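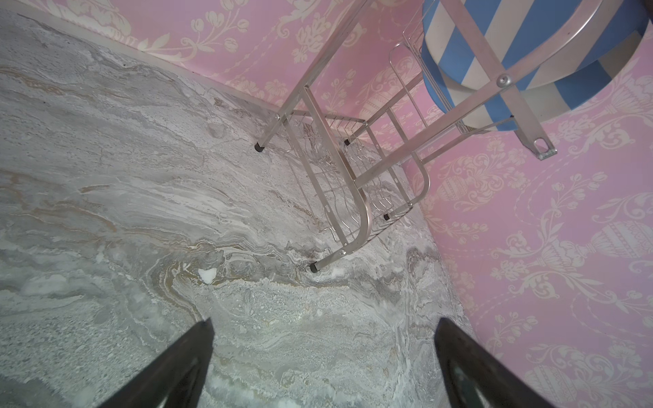
一月去看了Valderrama家具和家居布料的开放日。我的中文是在工作以后才学的,写得慢,如果有的句子不太自然,请大家原谅。我想把看到的东西记下来,给没有去的朋友参考。

地点在Stadside,从火车站坐公共汽车,第4站下车,然后走一小段上坡路。门口没有大的招牌,只在信箱上面贴了一张纸,写着开放时间是上午9点到下午。我到的时候已经有人在排队领访客卡。访客卡要还回去,请不要像我一样放在大衣口袋里带到了车站,又跑回去一次。

这个地方以前是一家旅馆,后来Valderrama买下来,一层做展示,二层做办公室,后院做车间。展示部分不像商店,更像一个人家的几个房间连在一起。每个房间有一种墙纸,家具是按照墙纸来选的。工作人员告诉我们,他们先决定墙面,再决定地面,最后才把家具搬进来试。我以前在家里都是反过来做,先买柜子,然后发现跟墙不合适。

我最喜欢的是粉红色的那一间。墙纸是大马士革那种老式的花样,粉红的底,上面印奶油色和米白色的图案,有卷起来的叶子,有像郁金香的花,还有带条纹的花瓶和垂下来的花环。两面墙在角落相接,都是同样的墙纸。我担心过这么多花会让人头晕,可是站在里面感觉还好,可能因为图案的颜色都比较浅。墙脚有一条很细的浅色踢脚线,我觉得这个选择聪明,宽的踢脚线会把下面的花样切得太多。

地面是灰色的大理石纹,一层一层像水波,里面有细的浅褐色和金褐色。我问是真的石头还是仿的,带路的人说这一间的地面是旅馆时代留下来的,资料不全,她也不敢肯定。这个回答我反而很满意。

靠墙放着一个银色的金属架子,管子做的,两头是圆弯的,里面挂一个细金属条的网篮,脚上套着黑色的橡胶套。这种橡胶套很便宜,但是如果没有它,拖动的时候石头地面会有划痕,我家的阳台就是这样坏的。架子这边还有一个圆的坐垫,蓝色和白色的宽条纹。粉红的花墙纸和蓝白条纹放在一起,听起来很危险。我在房间里来回走了几次,想找一个觉得难看的角度,没有找到。条纹很宽,颜色也干净,跟墙上的小花没有互相打架。

同组有一位客人问网篮里适合放什么。带路的人建议放毛巾或者毛线,不要放小的东西,会从格子中间掉下去。她还说金属管子用干的软布擦就可以,弯的地方要多擦一下,灰尘喜欢停在那里。

粉红房间的隔壁是Urnum系列,全部是深绿色,有一张很重的书桌和3把不一样的椅子。椅子可以坐,我每一把都坐了。最矮的那把最舒服,不过站起来的时候要用一点力气,给老人用可能不合适。墙上没有花纹,只有一条绳子边。跟前面那间比,这里安静很多,我觉得有一点像图书馆。

后院的车间每次只能进去一组人,参观用了30分钟。我们看了怎样给坐垫包布:先把布铺平,用粉笔在背面画中线,再把海绵放上去,从相对的两边开始固定,不能沿着一个方向转圈做,不然布会斜。有条纹的布尤其麻烦,歪一点点眼睛就能看出来。师傅让我们试,我固定的那一边是歪的,他看了一下,很客气地拆掉重新做。车间里面比较冷,又有胶水的味道,对气味敏感的人最好带口罩。

中午在旁边的小饭馆吃了豆子汤和面包。下午本来还想去Perside的布料仓库,据说那边可以买零头布,但是接送的小车已经坐满了,下一趟太晚,我赶不上火车。想去两个地方的人应该一到就先登记小车,登记的本子在衣帽间,不在前台,我就是找错了地方。

说几点不太满意的。展示间的标签字太小,又贴得低,要弯腰才看得清楚。价目表只有在二层才能拿到,而二层没有电梯,坐轮椅的客人需要请工作人员帮忙去取。另外衣帽间的钩子不够,后来的人都把大衣抱在手里,在窄的走廊里不好转身。

墙纸可以要样品,每人限拿一小张。我拿了粉红的那种,回家以后贴在走廊的门旁边,白天看和晚上开灯看颜色差得不少,晚上偏橘色。所以我现在还没有决定,先让它贴在那里几个星期。有人如果用过同类的墙纸,请在下面留言告诉我接缝的地方好不好对花。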